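3.2 Storage of drinking vessels in shared kitchens

The household survey described in Section 2 recorded where cups and mugs were kept between uses, together with the finish of the vessel and any damage to the rim, foot or handle. Storage was coded under two headings, enclosed (cupboard, drawer, lidded box) and open (shelf, hook, rack or tree). Vessels found in a sink or dishwasher on the day of the visit were entered under the heading the respondent gave as usual. Where no usual place could be named, the vessel was left out of the analysis. After these exclusions 615 vessels remained, drawn from the Herkville and Sellonstead samples.

Open storage was the more common arrangement in Sellonstead, where the housing is older and the kitchens have less fitted cupboard space. In Herkville the reverse held. The difference between the two towns narrowed when floor area was entered as a covariate but did not disappear, and the remaining gap is taken up in Section 4.

Hanging storage was treated as a separate class within the open heading. It differs from shelf storage in that the load is carried by the handle, and the rim and foot touch nothing unless the vessel swings against a post or a neighbour. The angle at which a mug comes to rest depends on the shape of the handle loop, the diameter of the peg and the position of the centre of mass. A mug with a wide loop on a short peg may settle with its mouth facing outward (Figure 2).
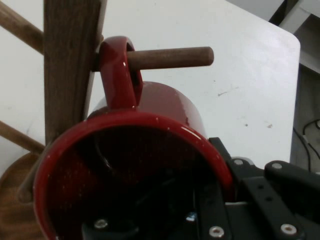
Figure 2. Red mug hung by its handle on a rounded wooden peg.

3.3 Wear at the handle

Wear was scored by eye under a hand lens on a four-point scale, from none (0) to loss of surface exposing the body (3). Two raters scored every vessel independently. Disagreements of one point were resolved by taking the higher score, and larger disagreements were settled by a joint inspection. The inner face of the handle, the outer face of the handle and the rim were scored separately.

Scores for the inner face were higher in hanging storage than in either shelf or enclosed storage. The effect was small. Few vessels in any class scored above 1, and those that did were mostly of an age at which some marking would be expected whatever the storage. Rim scores ran the other way and were highest for vessels stacked in cupboards. Stacked vessels in the Kassa range, which has a narrow unglazed foot, accounted for a large share of the rim damage in Herkville. The range was sold there through a single shop for several years, and its weight in the sample should be borne in mind when the two towns are compared.

Enamelled and glazed surfaces could not always be told apart in the field. Raters were instructed to record a hard glossy finish without further division, and the two are pooled in all tables. A magnet was tried in the February pilot and dropped, as respondents were often reluctant to have it placed against their better pieces.

3.4 Reach and clearance

The space needed to put a mug on a peg is larger than the space it occupies once hung. The mug has to be turned on its side, brought up to the peg with the loop leading and then lowered, and during this movement the body sweeps an area to one side of the stand. Clearance was therefore measured from the post to the nearest fixed obstacle at the height of the lowest peg.
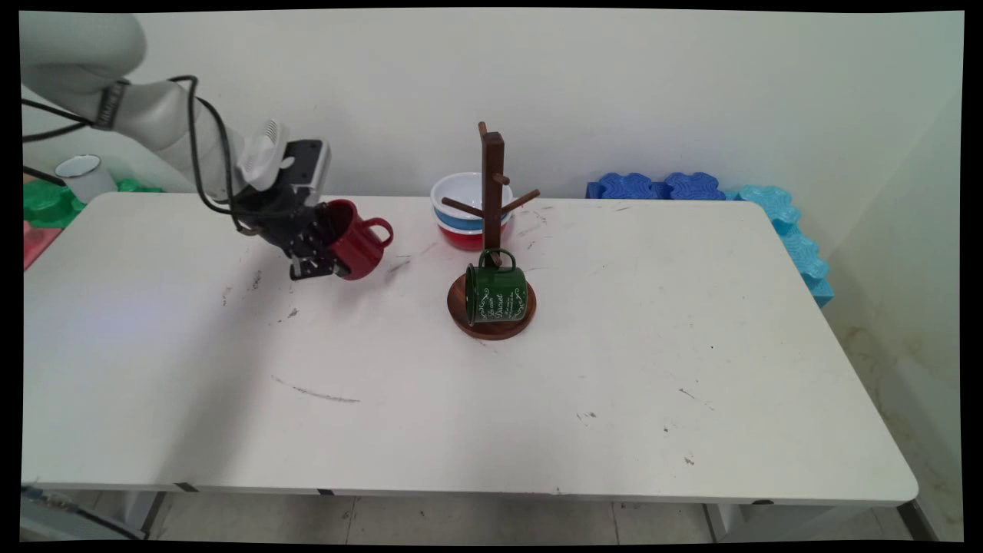
Stands placed against a wall had usable clearance on one side only, and respondents with such stands commonly left the rear pegs bare. Where the stand could be turned on its base this was less marked. Stands sold under the Flolon name have a weighted foot and were rarely turned in practice, although several respondents said they had bought them with that in mind. No relation was found between clearance and handle wear. A weak relation was found between clearance and rim wear in Sellonstead, but it rests on a small number of stands and did not survive correction for repeated testing.

Height of the worktop was recorded but is not analysed here. It varied little within either town.

Received in revised form Aug 24, 2021. Correspondence to the Household Objects Group, Sellonstead.
© The authors. All rights reserved. Back to top

Shares: 2 Comments: 2

ceramics_reader
Were the raters blind to storage class? If they scored the vessels in the kitchen they would have seen which ones came off a peg, and a small effect on the inner face is what I would expect from that alone.

tealeaf
The scale in 3.3 looks coarse for this purpose. Most of my own mugs would score 1 after a year. Could the raw scores be put up with the tables?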